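Walov Reference Project
Posts from the editorial account

1/ The Walov Reference Project has finished its review of the creature pages for the Vasić region. Changes to names, stage levels, and type listings are set out in this thread. Readers who keep their own lists may wish to update them.

2/ The review covered 372 entries. Of these, 22 needed a correction to the main text and 8 were merged with another entry. All other pages stay as they were, apart from small spelling fixes.

3/ Greltier is now listed as Ice/Ground at every stage. Earlier versions of the page gave Ice alone for the first stage. The error came from the printed guide to the first game, which was never revised after the second printing.

4/ Greltier changes form at level 22 in the first two games. In the third game it needs a Frost Bell and may change at any level above 8. Both methods now appear in the stage table, with the game named beside each.

5/ The page for Greltier's final form has been returned to its full length. It had been cut during the December rebuild of the site. We thank Tegwen Hughes, who kept a copy of the older text and sent it to us.

6/ Location names now follow the English release. "Druvthorpe Hollow" and "Druvthorpe Cave" are the same place, and the site uses Druvthorpe Hollow throughout. Old links to the Cave page will lead to the Hollow page.

7/ The Stone Heron does not appear in Druvthorpe Hollow in any release. It is found only on the cliff path to the north, and only at night. Several readers had reported the Hollow sighting in good faith. It comes from a fan-made version of the game.

8/ Material from fan-made versions may not be used as a source for main entries. It may be placed on the separate fan works pages, where the version and its author must be named.

9/ The note on name origins for the region was written by Ankica Radonjić and Todor Radonjić. Where the makers of the game have not explained a name, the page now says "origin not confirmed." Please do not replace this wording with a guess.

10/ Base stat totals have been checked against the game files by Zlatko Omerović. The highest total in the region is 552. The page that gave a higher figure had counted a held item bonus as part of the base.
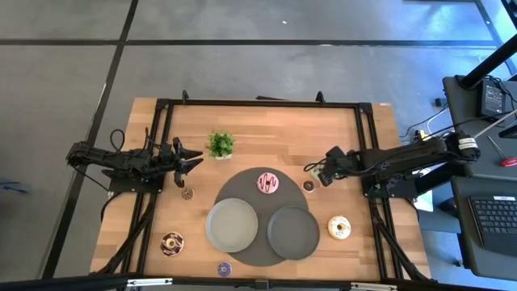 Butcher-block table with black frame rails.

11/ Vitória Veloso will handle corrections to the region pages from Monday. Reports should name the page, the game, and the place in the game where the fact can be checked. A screenshot is helpful but is not required.

12/ Please send one report for each page. Reports that cover many pages at once take longer to process and may be returned to the sender.

13/ Held items, berries, and move lists were not part of this review. Reports on those pages will be kept on file until the next one opens. The discussion page for the region is open for comments.

Shares 22 | Comments 8
Print this thread | E-mail this thread
Contact the editors | © Walov Reference Project | Back to top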